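Grivdale Open-Air Cinema
Progress report to the Plusbridge Culture Fund
Prepared by Nesrin Değirmenci, project coordinator
2026-09-29

Dear Ms. Seidel,

I am sending you the second report on the film season which your fund supports. The first report covered the preparation until June. The present one covers the screenings themselves, the audience, and the work which is still open.

We planned eight evenings and we held seven. The evening with the silent comedies was canceled in the afternoon after a wind warning, and the pianist could not offer us another date. We have kept her fee in the budget, as she agreed to play for us in winter at the Etar hall, under a roof.

Our best evening was the family adventure film, with 183 visitors. The weakest was the documentary program with 50. I must admit that we put the documentaries on the same night as the street festival in the lower town, and this was my mistake. Those who came stayed for the discussion, which Zuleica Guerra led very well in two languages.
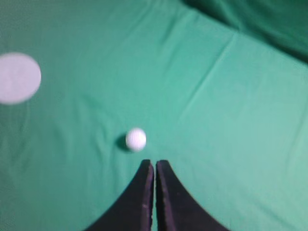
The ticket price remained low, as we promised in the application. Children entered free. Some parents asked us if we could start earlier for the little ones, but in summer it is not dark enough before half past nine, and the picture on the screen becomes very pale. For the next season we consider one short children's program inside, in the afternoon.

About the technical side, Omprakash Tiwari has replaced the lamp of the projector and both speaker cables. The sound at the second screening was too low in the back rows, and we received complaints. From the third screening on, we placed two more speakers by the side wall, and after this I have no complaint in my notes. The subtitles were another difficulty. In the science fiction film they stood too low, and people in the middle could not read the second line over the heads. Omprakash raised the screen a little for the evenings that followed.

The film rights cost us more than we expected. The distributor Upadhyay asked a higher fee for the two newer titles, and Satish Prajapati negotiated with them for several weeks. In the end we paid 250 more than in the plan. We covered this from the printing line, because we made fewer posters. I ask you kindly to confirm that this change is acceptable for the fund. 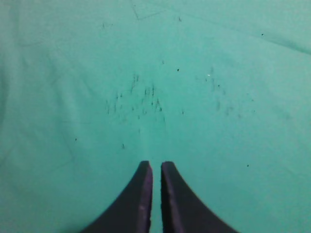
Still open are the following points:

- the winter evening with live piano (hall reserved, date not fixed)
- the audience survey, which Zuleica is now typing into one table
- the final invoice for the chair rental
- the choice of films for next year, where we would like to have more comedies, as the visitors have asked for them

The financial table and the copies of the receipts will come to you separately by mail. If something is missing, please write to me directly, and I will send it in the same week.

With kind regards,
Nesrin Değirmenci

Recent items
Grivdale Open-Air Cinema: first progress report
Call for film suggestions, next season
Winter program at the Etar hall
How to apply to the Plusbridge Culture Fund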